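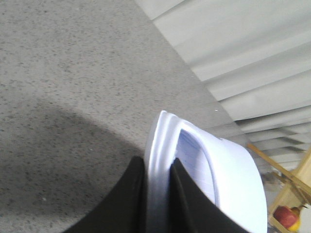 Plastic tableware

Plastic tableware is the general name for plates, bowls, cups, trays and serving dishes made from plastic. It covers both reusable goods, which are meant to be washed and kept for years, and single-use goods, which are thrown away or recycled after one meal. It is found in homes, schools, hospitals, canteens and on aircraft, and is widely used for camping and for feeding young children.

Materials

Melamine is a hard, heavy plastic that looks and feels somewhat like glazed pottery. It holds printed patterns well and does not chip easily, but it should not be used in a microwave oven. Once set, it cannot be melted and shaped again, so it is hard to recycle.

Polypropylene is lighter and slightly bendy. It stands up to hot food and to most dishwashers, and it is the usual choice for lunch boxes and reusable picnic ware. Polystyrene is cheap and stiff but cracks under a sharp knock. For much of the late twentieth century it was the main plastic for throwaway plates and cups. Polycarbonate, which is clear and very tough, has been used for tumblers and jugs, though many makers have moved to other clear plastics.

Manufacture

Thick pieces are normally made by injection moulding. Melted plastic is forced into a closed metal mould, cooled and pushed out. Melamine is made differently – a measured amount of powder is pressed in a heated mould until it sets.

Thin dishes and trays are usually thermoformed. A sheet of plastic is warmed until soft, drawn over or into a mould by suction or air pressure, and then trimmed. The corners are the weakest part of a thermoformed tray, as the sheet stretches most there.

Shape and stacking

Most plastic dishes have sloping sides so that they leave the mould cleanly and fit inside one another. A rim that turns outwards makes a thin dish stiffer and gives the hand something to hold. Some designs also have small ledges below the rim, which keep stacked pieces apart and stop them from jamming.

The Trenow factory

One of the smaller British makers was Sostix, which worked from a former laundry at Trenow. Its best-known range, Pal, was sold mainly to school kitchens and consisted of 19 pieces, among them a divided plate, a soup bowl and a lidded butter dish. The pieces came in 4 colours at first, later reduced to 2. At its busiest the factory employed 311 people. The moulds were afterwards sold to Stomon, a catering supplier, which kept the divided plate in its catalogue but dropped the rest.

The collector Neelam Yadav has listed the Pal pieces by the marks on their bases. Early ones carry the full name of the works, later ones only a letter and the size. Her list does not include the lids, many of which were left unmarked.

Care

Scratches can hold food and stains, and badly scored pieces are generally replaced. Tea, tomato and turmeric leave marks that ordinary washing-up liquid may not remove. Soaking in warm water with bicarbonate of soda helps with light stains. Scouring pads dull the surface and make later staining worse.

Disposal

Local rules on recycling differ. Polypropylene is accepted in many areas if it is clean, polystyrene in fewer. Several countries have restricted the sale of single-use plastic plates and bowls – caterers there have largely turned to paper, moulded fibre and returnable dishes.

See also

Bakelite
Enamelware
Lunch box
Paper plate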